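Setting the Table for Everyone: What We Learned About Color and Bowls
Student project report, Design for Daily Living

Okay, so this project started as a complaint. My grandmother moved in with us a while back, and her eyesight isn't great, and every dinner she'd push half her mashed potatoes over the side of the plate without noticing. White potatoes, white plate, white tablecloth. My mom kept saying she needed a better fork. I thought she needed a different plate! When our class had to pick something "small enough to test and annoying enough to matter" (that's a direct quote from the assignment sheet), I already had mine.

My partner was Hefin Prosser, who joined because his first idea, a folding bike rack, needed welding. Our advisor was Eluned Rosser, and she let us use the back table in the home arts room after three in the afternoon as long as we left the sink clean. We mostly left the sink clean.

What we wanted to find out

Our question was pretty simple. If you set a table with brightly colored bowls and cups on a plain dark cloth, do people find them faster and bump into them less than if you use a pale set on a pale cloth? We also wanted to know if the colors had to be different from each other, or if it was enough that they were all different from the cloth. I was sure it was the first one. Hefin thought it was the second. He was more right than I was, and I've had to hear about it ever since.

We had a budget of 100 dollars and we spent almost all of it, mainly because I bought the wrong bowls the first time.

The stuff

The first set I ordered was called Vavberg, and it looked amazing online. Soft sage, soft peach, soft blue. When it came out of the box everything was basically beige with an opinion. You could tell the colors apart if you held two bowls side by side by the window, but on a table at dinner time, no way. We kept those as our "pale set," so it wasn't a total waste.

Then we got a second set from a store called Tesitano, in plain bright plastic. Orange, lime green, bright blue. They look like they belong at a kid's birthday party, and I was worried adults would hate them (more on that later, because some did). The orange ones are wide and shallow, the green and blue ones are deeper. I didn't plan that, it's just how the set comes, and it ended up messing with our results a little.

For cloths we had a white cotton sheet cut in half, and a dark teal-green cloth from the Risent fabric outlet that was sold as a remnant. It had fold lines in it that we never managed to get rid of. I ironed it twice at home. Hefin ironed it once and then said the creases were "part of the environment." They don't matter much to somebody with normal sight, but one of our testers put her hand on a crease and thought it was the edge of a placemat, so if you do this yourself, pick a cloth that lies flat.

How we ran it

We set up two tables, one pale on pale and one bright on dark. Each person sat down with their eyes closed while we moved things around, then opened them and we called out an item, like "green bowl" or "any cup." We timed how long it took to get a hand on it. Then we did it again with the lights turned down, and again wearing glasses we'd smeared with petroleum jelly to make everything blurry. I know that isn't the same as having an eye condition, and Ms. Rosser made us write that down in the first week so we wouldn't forget. It's a rough stand-in and nothing more.

Between the two tables and all the lighting setups, we got 101 usable tries. We threw out a bunch from the first afternoon because Hefin was starting the timer when he began talking and I was starting it when I finished talking. That's a really dumb mistake and we found it by arguing about something else.

We also did a short version at my house with my grandmother at actual meals, no timer. She would've thrown the timer at me.

What happened

With good lights, there was hardly any difference. Everybody found everything, and people got kind of bored, to be fair. With the lights down, the pale table got noticeably slower, and people started sweeping their hand across the cloth before they committed to grabbing. On the dark cloth they mostly just reached.

The blurry glasses were where it got interesting! On the pale table, people would stop with their hand in the air, and a few of them knocked a cup over reaching for a bowl behind it. On the bright table they'd still go slowly but they went to the right place. Lime green was the easiest for almost everyone. Orange was second. Blue was last, and I think it's because the blue and the teal cloth are sort of cousins. In low light the blue bowls sank into the cloth a bit. They were still way better than the beige ones, but if I were picking again I'd either change the cloth or skip the blue.

Now the part where Hefin was right. We tried a round where all the bowls were orange, on the dark cloth, and for "grab a bowl" people did just as well as with mixed colors. Mixed colors only helped when we asked for one certain bowl. So if you just don't want to knock your soup over, contrast with the cloth is what counts. If you want to tell your oatmeal from your fruit, then you want different colors.

And the shape problem. People overshot the wide orange bowls and put their thumbs in them. The deep bowls got grabbed by the rim, nice and neat. We can't really say how much of the orange result is color and how much is shape, and we should've bought one shape in every color. I looked, and the place that sold them that way had a minimum order of 3000, so that was out.

What people said

A lot of our testers liked the bright set right away, especially the younger ones. But two adults said pretty much the same thing, that it felt like eating off toys, and one said she wouldn't put it out for guests. I think that's a real problem and we didn't solve it. My grandmother's take was that she'd had green glass dishes as a girl, from a maker she called Kratochvíl, and that her own grandmother had brought them over in 1897, and those were "colorful and nobody called them toys." So maybe it's more about the plastic than the color? I'd love to test that with ceramic.

She did stop pushing her potatoes over the side, though. White potatoes in a green bowl, on the dark cloth. We switched to it in August and my mom hasn't mentioned the fork again.

Things I'd do differently

Start the timer the same way from day one. Same shape for every bowl. A darker, flatter cloth, maybe navy or brown, and a second cloth in case of spills, because ours picked up marks and then you're running a contrast test on a cloth with pale spots on it. More older testers, too. We had four, and one of them left early to catch a bus. I'd also want to try the cups properly. We put cups out in every round but we only called for them now and then, so I can't say much about them except that they tip over easily when they're empty, and that it helped to keep them toward the back of the table.

One more thing, spacing. We didn't set out to test it, but when bowls were crowded together people made more mistakes no matter what color anything was. A bowl with open cloth around it got found fast even when it was blue. Hefin wants to make that next semester's project. I said I'd help if he does the ironing.

Thanks to Ms. Rosser for the room and for reading this twice, and to everyone who wore the greasy glasses. The glasses did wash clean eventually, with dish soap and up to three rinses.

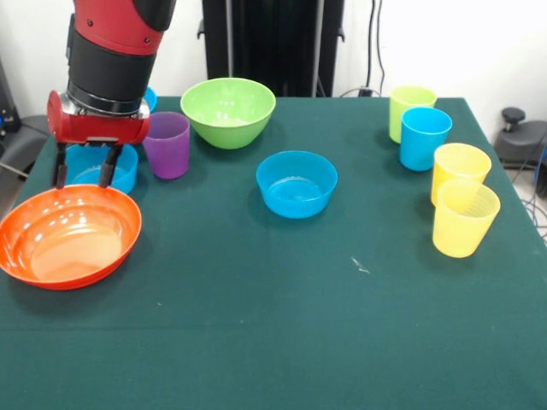 If I can only change one thing on the table, should it be the bowls or the cloth?

Start with the cloth. A plain dark one makes most light or bright dishes easier to find, and you can keep using the bowls you already own, as long as they aren't dark too.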